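Trosstead is about to spend a lot of money on recycling and I have questions. Thread, probably a long one. Get a snack.

1/ The city wants to sign with a company called Rudura to run curbside pickup starting in March. Mixed bin, everything together, "wish it and we'll sort it" is more or less the pitch. The draft contract went up on the city site on 9 January 2020, as a scan, sideways.

2/ I read it anyway. I'm a renter who likes reading contracts. I don't work in waste and if you do, please correct me, I mean that.

3/ The number on all the flyers is "6 bins out of every 7 recycled." Sounds great. Look for the word "recycled" in the definitions section and you find it means "delivered to a sorting facility." So a bottle counts the second the truck tips it out. If it gets baled and buried a month later it still counts.

4/ Every city does some version of this, I know. Measuring what goes in the door is easy, and measuring what comes out as a new thing is hard. But then say "collected" on the flyer. It's a perfectly good word.

5/ Plastic is where I get grumpy. Cardboard has buyers. Cans have buyers. Clear bottles mostly have buyers. Green ones are a harder sell because you can't turn green plastic into clear plastic, so fewer people want the bale. The contract has one line for all of it: "containers, plastic, household."

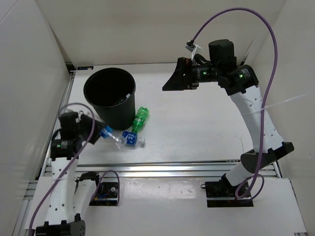

One green, one clear. Same line in the contract.

6/ I asked at the public meeting what happens to the green. The answer was that "markets fluctuate." Sure. So does my interest in paying a fee for it.

7/ About that fee. It's on page 2 of the appendix and it goes up if the load is too dirty. Who decides what's too dirty? Rudura. Who inspects? Also Rudura. There's a right to appeal, to a panel, and I cannot find one sentence on who sits on the panel.

8/ Somebody is going to bring up Vieira, so let me get there first. Yes, Vieira switched to a mixed bin and yes, the tonnage went up. Their own report says so on the first page. Keep going and there's a table on contamination, and that went up too. The report calls this "a learning phase." The learning phase is now in its second year.

9/ I'm not saying mixed bins never work. People do put more stuff in them, and I believe that part completely. My building has separate bins and half the neighbors treat the paper one as general trash. Pizza boxes, diapers, once a toaster. Putting it all in one bin doesn't make the toaster go away though, it just moves it down the road.

10/ What I'd like to see is boring. Tell us how many tons were sold, to what kind of buyer, and how much went to landfill after sorting. Publish it twice a year. If the company says that's commercially sensitive, fine, leave out the prices. The tons aren't a secret recipe.

11/ Then there's the app. Zadik. You scan your item and it tells you whether it goes in the bin. I tried it on 2 things from my kitchen. Yogurt tub: "Great choice! Recycle me." Black takeout tray: "Great choice! Recycle me." The city's current guide says no black trays, in bold, with a sad face.

12/ So which is right? If the new sorting line can handle black plastic, that's real news and they should be shouting about it. If it can't, the app is telling people to put garbage in the truck, and see post 7 for who pays when the load is dirty.

13/ The app also wants my location, my contacts, and permission to send me "green moments." I gave it the first one and turned off the rest. Still got a green moment at dinner.

14/ The outreach budget is $3000 for the year. That has to cover mailers, stickers for the bins and "school engagement." I don't know what stickers cost but I've bought stamps before.

15/ A few people have replied that I should be glad they're doing anything at all. I hear this a lot and it doesn't do much for me. We're doing something now. The current setup is clunky but the paper gets sold, there are receipts, you can go look at them at city hall (second floor, the printer costs a quarter a page).

16/ Others say a bottle deposit would do more than any of this. Probably! That's a state thing, so Trosstead can't pass one alone, and I've noticed that whenever somebody raises it the subject changes to what Trosstead can do alone, and then to Rudura.

17/ To be fair to the staff, they did answer my emails. The question about who audits the weights got a real reply: an outside firm, once a year, chosen jointly. Better than I expected. I'd still like it in the contract and not in an email to me.

18/ Written comments are open until the vote. If you send one, ask for the definition of "recycled" to be changed. Just that. It's one line, and I'd like to hear somebody explain out loud why it has to stay.

19/ Muting this for a bit, I have to go take the bins out. Paper week.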